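Endberg Puzzle Box, Large Size - Review

07/02/2022

I have done jigsaw puzzles for most of my adult life and have gone through a fair number of sets that promised more than they gave. The Endberg large box comes with two puzzles of 1,000 pieces each, packed in separate bags inside one carton. I bought mine from the Tralthorpe online store and have finished both.

The box is sturdy. The lid fits tightly, and it took some shaking to get it off the first time. Inside there is a folded poster for each puzzle, printed on both sides, with the full picture on the front and an enlarged section on the back. The posters are better than the box art, which is small and a little dark. Use the posters.

The pieces are thick and cut cleanly. I found very little dust in the bags and only one piece still joined to its neighbor. The fit is snug. I could pick up a finished corner and move it across the board without it coming apart, which I could not do with the Feltlow set I had before this one. Feltlow pieces are thinner, and a few of them went into the wrong place without complaint. That did not happen with Endberg. If a piece does not belong, you can feel it.

The cut is a standard grid, with knobs and holes in the usual places. People who like odd shapes will be bored by it. I prefer it, mainly for the sky sections, where shape is all you have to go on.

The finish is described as matte. I would call it low gloss. Under my ceiling light there was still some glare in the evening, and I ended up moving the lamp to the other side of the table. In daylight it was fine.

The first puzzle is a harbor town and goes together at a steady pace. There are signs, boats and roofs to work from. The second is a building interior with a lot of repeated woodwork, and it is much harder. I sorted by the direction of the grain, and that helped more than sorting by color. The border took me one evening. The middle took over 500 pieces' worth of trial and error before it started to look like anything - I nearly put it back in the bag.

A few complaints. The bags are not resealable, so have your own ready. The letters printed on the backs of the pieces, meant to split the puzzle into sections, are faint and hard to read. The carton has no divider either, and once both bags are open there is nothing to keep the two puzzles apart. The store sells a Poojary sorting tray that stacks and would fix this, but it is sold separately and costs almost as much as the puzzles.

Nothing was missing from either bag. The price was fair for two puzzles, and shipping took four days.

I would buy from Endberg again, though probably the single box next time. Beginners should start with the harbor and leave the other one until winter.

Rating: 4 out of 5

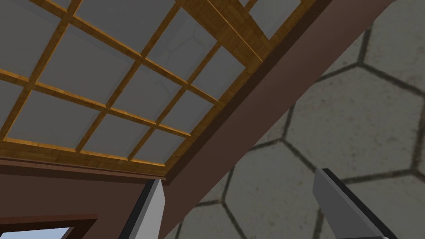 Wooden lattice with gray panels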